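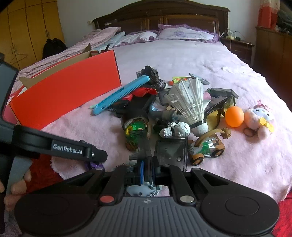
Is the Limness clutter service worth paying for?

badawi_r
Posting this before I sign off on a second batch. Limness sells demonstration data by the hour, people with hand-held grippers picking through household mess, and we're meant to train a tidy-up policy on it. Their pitch says "real homes, real clutter." Fine, it is a real bed with real toys on it. My question is what you get for the money that you couldn't get from two interns and a toy box.

First batch was 2,241 episodes. I watched 9 hours of it. The grasps are mostly sensible and the timestamps line up. My complaint is variety. Too many sessions use the same heap on the same blanket, and after a while I could tell what would get picked next.

Rachid

dratby_fan
What did they quote you for batch two?

badawi_r
3,000 episodes, same rate, no discount. Setup fee again too, which I'm arguing about.

Jusholm
A setup fee on a repeat order is a bad joke. We used Carrasco last November and they dropped it when I asked. Their labels were worse though. We had "cup" on things that were clearly not cups.

I don't agree about the heap. A comb lying next to a shuttlecock next to a plush toy is a nasty little grasping problem and you want plenty of tries at it. If your policy can't handle one bed it won't handle ten.

badawi_r
Plenty of tries, sure. I've got plenty. What I don't have is a floor, a shelf or a drawer, and all three are on their price page. I asked sales twice and got the brochure back.

kettle_mode
Does anybody check the blurry stretches? That was my gripe with a different vendor. Small stuff gets smeared whenever the operator is in a hurry, and then somebody bills you for it as a "complex interaction."

badawi_r
Some blur, yes. The white fluffy toy in the one below is a smear while the orange ball next to it is easy to make out. I can live with that. I would like it flagged, and it isn't flagged anywhere in the files I got. 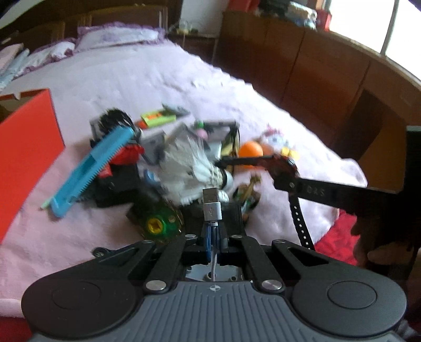 Abdelghani Morsy
You're asking the wrong thing of this service, I think. Clutter packages are for pretraining. If you wanted shelves and drawers you should have written them into the order, with numbers, before paying for anything. I bought 700 episodes from Limness as a trial and got what the order said, no more and no less.

badawi_r
The order said "varied household surfaces." I'll admit I should have pushed on "varied."

Jusholm
So that's one on you and one on them.

kettle_mode
I'd put it all on them. If a page says shelf, I expect a shelf.

Abdelghani Morsy
A price page is a menu. You still have to order.

dratby_fan
Did it help the policy at all? All this talk about the footage and no result yet.

badawi_r
A bit. It goes for the right object in a pile more often than before. Soft toys are still bad, and thin things lying flat are hopeless. I can't say how much of that is their data and how much is our training, so I'm not going to post a percentage and have it quoted back at me in a sales deck.

Jusholm
Ask for a 50/50 split, half beds and half anything else, and no setup fee. If they say no, you have your answer.

badawi_r
Sent them more or less that this morning. Will update if they write back with something other than the brochure.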